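Jan 2, 2025

Fourth day of the Usance trial. The package is a head-mounted recording kit, a task list and a trained wiping policy for our arm, quoted at 2640 for the term ending in June. The vendor, Ralari, wants 40 usable takes per task before retraining. I am still on surface cleaning.

Today's task was the counter by the window. The list calls for a microfiber towel folded into a pad, held with both hands at the start, with the stain in view. I used the purple towel with the dark binding. The stain is yellow-orange with a darker rim, which should give the model a clear edge to work from. Whether it copes with the white surface in flat indoor light is a separate matter.

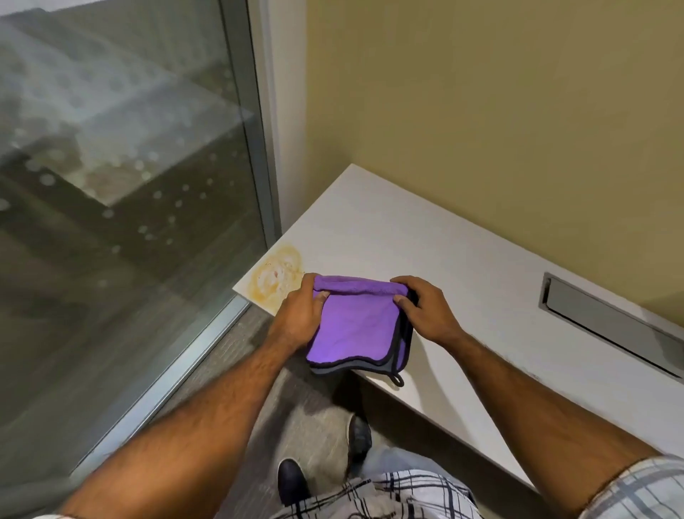 Giller replied by message that the start pose matters less than the fold, and that takes where the pad opens up during the wipe should be thrown out at upload. The manual says to keep them and tag them. I have asked which rule the retraining script follows.

Kit notes: the headband slips when I look down for long. Upload stalled once and resumed without loss. The review page lists takes by time only, so finding a bad one is slow.

Four takes rejected by the checker, all for hands leaving the view. Lambrakis quoted a similar service with a wider lens. Will ask them for a loan unit before I sign anything.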